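FOR IMMEDIATE RELEASE

Nunlow Chu Wins Ruling on Clotomach Table Warranty; "Lifetime" Held to Be Longer Than 94 Days

WOLANSIDE – The law firm of Nunlow Chu announced this week that a Wolanside trial court has ruled for its clients in a class action against Clotomach, the furniture retailer, over the Clotomach Lifetime Surface Promise. The court found that the Promise, printed in large green letters on the sales tag and taken back in small gray letters on the reverse of the delivery slip, was a deceptive practice toward the 502 households in the class.

The case began in August, when lead plaintiff Chelsea Parsons bought a dining table for $1,055. The finish lifted along one side 94 days after delivery. Ms. Parsons called the store and was told that her warranty had ended on day 90. She asked whose lifetime that was. The call, which is part of the record, contains a long pause and then some music.

Clotomach's position, set out over two briefs and an afternoon of oral argument, was that "lifetime" referred to the lifetime of the surface promise itself, and that the promise had a lifetime of 90 days. The court described this reading as "available only to a person who already knows the answer."

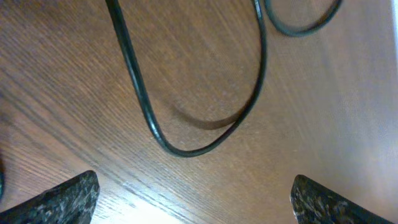

The ruling leaves the ordinary exclusions alone, and homeowners should not expect a check for everything they dislike about a table. Clotomach's warranty excludes natural variation in wood, and the plaintiffs never objected to that. Long, fine streaks of darker and lighter brown running at a slant across a tabletop, like those shown here, are the sort of thing the exclusion was written for. What the court would not accept was the sentence that came next on the delivery slip, under which "natural variation" also took in peeling, clouding, softening and "change of any kind observed by the owner."

"We had an expert prepared to testify on what nature does to wood," said Sunil Bhattacharjee, lead trial counsel for the class. "He had slides. Then the other side's own product manager agreed under oath that nature does not generally come off on a dinner plate, and we let our expert go home."

The court made three findings that may interest anyone who sells things with a tag on them.

First, a limit that shortens a headline promise has to appear where the promise appears. The delivery slip was handed over after payment, usually by a driver holding the other end of a table. Handing someone a term at that moment, the court wrote, is disclosure "in the sense that a leaf falling on a pedestrian is correspondence."

Second, customers do not lose their claim by failing to turn the slip over. Clotomach had argued that a reasonable buyer would read both sides. Its own store staff, asked at deposition, had not.

Third, the $2,000 "surface inspection deposit" that customers had to put down before the company would look at a damaged table was unenforceable. The deposit was refundable if the inspector found a defect. The inspector was a Clotomach employee. No deposit in the record was ever refunded, though to be fair only one was ever paid, by a retired man who told the court he had been curious.
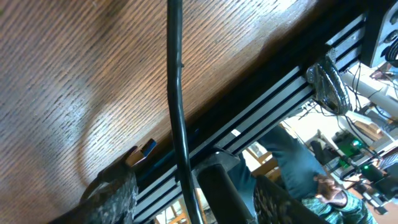

Ruwan Fakir, writing to the firm after the ruling came down, wanted to know why it should take a judge to settle what a nine-year-old could have told them, and whether he would now have to mail the table back. He added that he had no box. The firm's answer on both points is that class members keep their tables. They do not have to return, wrap, photograph or apologize to anything. Mr. Fakir has since written again to say that he is satisfied on the second point and is still thinking about the first.

Under the order, Clotomach must honor the Lifetime Surface Promise for as long as the original buyer owns the table, and must repair or replace any covered surface within a reasonable time after a written claim. Buyers who paid for their own refinishing may ask to be paid back with a receipt or, where the receipt is gone, a signed statement. The company must also stop using the word "lifetime" on its tags unless the length of that lifetime is printed beside it in letters of the same size. The parties spent most of one morning on the size of the letters. Both sides brought rulers.

The order does not award damages for aggravation. Counsel asked. 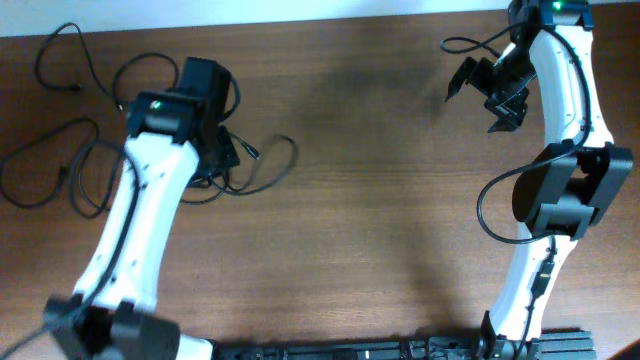 A further part of the ruling deals with the placement clause, which few buyers knew they had agreed to. Paragraph 11 of the delivery slip voided all coverage if a table was used "in proximity to any vertical surface," a phrase the company never defined and, at argument, declined to. Most people who own a table also own walls. A warm brown table with a pale white wall just past its back edge, as in the photograph with this release, would seem to be in proximity to a vertical surface by any measure, and so would nearly every table in the class. The court struck the paragraph entirely and noted that the showroom where Ms. Parsons bought hers had four walls at the time.

"My clients did nothing exotic," said Kamrul Ranasinghe, managing partner of Nunlow Chu. "They bought furniture and put it indoors. I would like to tell you we discovered some brilliant new theory of consumer law, and on my own website I may yet say so. Mostly we read the tag aloud, and then we read the slip aloud, slowly."

Clotomach has said that it is disappointed and is reviewing its options, which under the court rules are to appeal or to comply. The company has already removed the green tags from its Wolanside store. New tags, seen by the firm last Sunday, read "Extended Surface Promise." The firm has bought one table, for research.

Buyers who think they belong to the class do not need to hire a lawyer or fill out anything until notices arrive by mail. The notices will be one page long and printed on one side. Anyone who has moved since buying a table should send the new address to the claims desk, in care of Ottilie Holzer, at the firm's Wolanside office. Please do not send pieces of the finish. The desk has received several, and they are all in a drawer.

About Nunlow Chu

Nunlow Chu represents consumers and small businesses in disputes over warranties, deposits, renewals and other matters printed on the back of something. The firm has one office, above a shoe repair shop that guarantees its heels for a year and means it.

Media contact: Ottilie Holzer, Nunlow Chu, Wolanside

Past results do not guarantee a similar outcome. This sentence is in the same size type as the rest of the release.

###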